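Jomlow Foundation Grant: Interim Progress Report
Project: Simulated Evaluation of Tabletop Manipulation Policies
Submitted by Seren Morris, Principal Investigator, Drombridge Robotics Laboratory
5th October

1. Purpose of the reporting period

The grant supports the development of a method for ranking robot control policies in simulation before they are tried on physical equipment. Work since June has concentrated on scene generation, on the scoring procedure, and on a first comparison between simulated and physical rankings. The hiring of the second research engineer, reported as pending in the previous submission, is complete.

2. Scene generation

The Jalley scene generator now produces tabletop layouts without manual placement. Each layout combines a table, a wall and floor treatment, a fixed arm, and a selection of household and irregular objects. The irregular objects were added at the request of the review panel, which noted that the earlier set consisted almost entirely of boxes and cans. A total of 3406 layouts were generated. Of these, 1953 passed the stability check and were retained. Most rejected layouts contained objects that overlapped at the start of the run or slid from the table before the arm moved.

The retention rate is lower than planned. A revised placement step is being tested and will be described in the next report.

3. Scoring procedure

Each policy is given a short written instruction and a limit of 1000 control steps. A run is scored on three points: whether the gripper reached the named object, whether the object was lifted, and whether it was released in the correct place. Partial scores are kept. The previous pass/fail measure did not separate weak policies from one another.

Instructions name a single target and, where needed, a receptacle. Other objects remain on the table as distractors. The approach phase is logged separately, as many failures in the early trials occurred in the last few centimeters above the target.

Simulated approach to a small red object, with a bowl behind the gripper and distractor objects across the table: 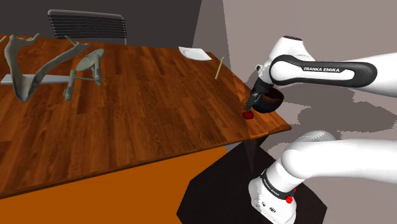 4. Comparison with physical trials

The McGrath test cell was used for 2000 physical runs covering six policies. The simulated and physical rankings agreed on the two strongest policies and on the weakest. The three in the middle changed order. The team attributes part of this difference to contact friction, which is set to one value for all objects in the current release.

5. Work planned for the next period

Friction will be assigned by object, and the middle three policies will be run again under the same instructions. Shadow and lighting settings will also be reviewed. Spending remains within the approved budget, and no change to the end date is requested. The laboratory asks that the equipment line for the test cell be carried forward, as delivery of the replacement gripper pads has been delayed by the supplier.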